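What the arm knows about its own shadow
January 2021

I promised in my last post that I would finally write up the shadow business, and then the holidays came along and I ate a great deal of shortbread instead. A few of you have written to ask what became of it (thank you, it's lovely to know someone gets to the bottom of these posts), so I've made a big pot of tea and I'm going to try to tell it in order, which has never been my strong suit.

For anybody new, I spend most of my working week at Rutherford, which is our name for the manipulation project and also, confusingly, for the room it lives in. We're a small group in Erkodley. Fergal Mac Mathúna looks after the arms, Ludivine Vidal wrote most of the learning code, and Theano Pappas is finishing her master's with us and does more of the hard thinking than she lets on. I do data, meaning that I'm the one who looks at an awful lot of pictures.

The question we started with was a very plain one. If all you have is a single colour image from the little camera at the wrist, with no depth sensor, no force reading and no peeking at the joint angles, how well can you guess how far the fingertips are from whatever surface is under them? People have good reasons to want this. Depth sensors are poor at close range, right when you're about to touch something, and a model that can say "you're nearly there" from an ordinary picture would be a handy thing to have on a cheap arm.

So Ludivine trained a network to do just that. It takes one picture and gives back one distance. The labels came from the arm's own position plus a calibration Fergal did in July, with a steel ruler and what I can only call saintly patience. The training set was 2,917 images, all with the gripper closed, taken in all sorts of odd spots: low over the floor, above tabletops, nosing up to other bits of hardware. We wanted it messy. Tidy lab scenes make for very flattering results, and I've been embarrassed by those before, back in my Cliniteck days, when I showed a whole room of people a tracker that had more or less memorized a green tablecloth.

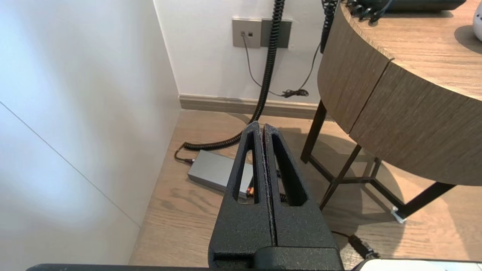
Down at floor level, near the side table and the phone cord.

I'm fond of the floor images. There's so much for a network to hang on to down there, with plank grain and cable coils and the legs of things, and all of it changes size in a sensible way as you come down. When we ran the trained network over the floor images we'd kept back, it did nicely, and it did nicely in a way that made sense to us. If Ludivine blurred out the grain, the guesses got worse. If she blurred out the wall, hardly anything happened. You could tell yourself a pleasant story about texture and scale, and we did tell ourselves that story, for several weeks, over a good many lunches.

Then Theano had a go at the tabletop images and the story came apart. The first thing she did was blur the wood grain, same as before, and the network barely minded. She blurred the objects and it minded a little. She blurred everything except the fingers, as a sort of sanity check, and that was as bad as you'd expect, because the fingers are fixed to the same mount as the camera and sit in very nearly the same place in every picture. (If that one had worked we'd have had a bug, and I'd have been writing a much shorter post.)

So what was it using? She came to my desk with a printout and a highlighter, and she'd drawn around a patch of nothing much on the tabletop, a soft grey smudge a little way off from the fingers. It was the arm's shadow.

How we tested it

I should say that the idea isn't new. Painters have known forever that a shadow tells you whether a thing is touching the table or floating over it, and there's a whole pile of older vision research on it that Ludivine has read and I've mostly skimmed. As the fingertips get close to a surface, the shadow of the fingertips slides in to meet them, and at contact the two join up. It's a wonderful cue, really, and it costs you nothing. What surprised us was that we'd never asked for it. We gave the network pictures and distances and it went and found the shadow by itself.

Wanting to be sure, we set up a proper test. I picked out 209 of the held-back images in which the arm or gripper throws a shadow you can make out by eye, and I traced every one of those shadows by hand. I used Zarkeo for the tracing, the annotation tool that Funmilayo Oyelaran put me on to, and I'd recommend it except that it loses your work if you close the laptop lid. Ask me how I know. Anyway, once the outlines were done we made edited versions of each picture. In one the shadow was filled in with nearby wood. In another the shadow stayed put and an equally large patch of bare table somewhere else got filled in, so that we'd know the filling-in wasn't itself what upset the network. And in the last, the one I'd been looking forward to, we lifted the shadow out and set it down again a bit closer to the fingers or a bit farther away. 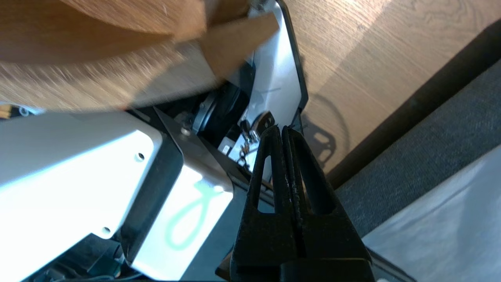 The control patches did very little harm, which was a relief. Removing the shadows did a lot. On the tabletop pictures the guesses drifted off by roughly two centimetres, nearly always in the same direction: with no shadow to look at, the network decided it was higher up than it was. For a gripper on its way down that's the bad direction, and Fergal, who has to order the replacement fingertips, went a bit quiet when he heard.

The moved shadows were the real treat. Slide the shadow toward the fingertips and the network said the table was nearer. Slide it away and the table was farther. It followed along so obediently that Theano made a little slider for it on her screen, and we all had a turn at it like kids with a train set. There's a special sort of happiness in being able to push on a thing and have it push back the way you expected, and I don't get it often enough in this line of work.

Now, sunshine. Our tabletops catch direct sun for part of the day, and the shadows you get then are dark and well defined. On a cloudy day, or under the ceiling lights alone, they go soft and spread out, and there may be several of them lying on top of each other. The network leaned hardest on the shadow in the sunny pictures, as you'd guess. What I hadn't guessed was that it did worse on cloudy ones even where there was lots of grain and clutter to go by. It seems to have learned that the shadow is the easy way, and never to have bothered with the harder way on a table, although it plainly managed the harder way on the floor. Ludivine thinks that's down to how the training images were spread out over the day. I think she's right, and I think it's my fault, as I'm the one who likes to collect in the bright part of the morning with a coffee in my hand.

There's another wrinkle as well. Some of our pictures have a second arm in them, and the second arm has a shadow too, and so do the cables. A person sorts this out without noticing. You look at the smear of grey on the wood, you see it has an elbow in it, and you decide who it belongs to. The network, as far as we can tell, goes by whichever dark shape is nearest the tips. When I was tracing I found I had to stop and think about some of them myself, and on a few I gave up altogether and left the picture out of the test, so please take our number as coming from the easier cases.

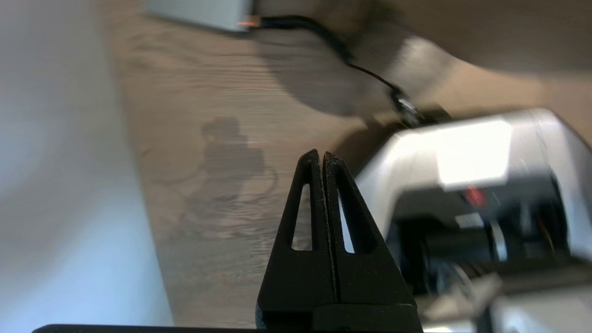

What we're changing

The first change is dull and I've already started on it. I'm collecting at all hours, with blinds up and blinds down, and Fergal has lent me a desk lamp on a long neck that I move to a new spot between runs. I would like the network to meet plenty of tabletops where the shadow is faint, or doubled, or falls off behind the gripper where the camera can't see it.

The second is Theano's, and it's cleverer. She'd like to train with the shadow taken out of some of the pictures and left in for others, so that the network gets used to having the cue only part of the time. We argued about whether to remove it completely and decided against it. A shadow is honest information, after all, and on a sunny day I'd want the arm to use it. I just don't want it to be lost the moment a cloud goes over.

The trouble is that somebody has to trace the shadows first. My wrist has views about that. Funmilayo suggested switching a lamp on and off with the arm held still and subtracting one picture from the other, which would give us the lamp's shadow more or less for free, and I've been kicking myself ever since that I didn't think of it before the tracing marathon. It won't help with sunlight, obviously, but it'd be a good start. I tried it on a handful of poses before the break and the outlines came out cleaner than mine, apart from a bit of fringing along shiny housings where the light bounces about.

We haven't tried any of this with the gripper open or holding something, and the shape of the shadow will change quite a lot once there's a mug in it. We haven't tried a dark table either. If you've done something similar, particularly on a dark or glossy surface, I'd be so pleased to hear from you in the comments, and Ludivine would be too, though she'll probably ask you for your code.

I'll post again when the lamp pictures are in. The tea has gone cold and I still have a folder of cloudy afternoons to sort through.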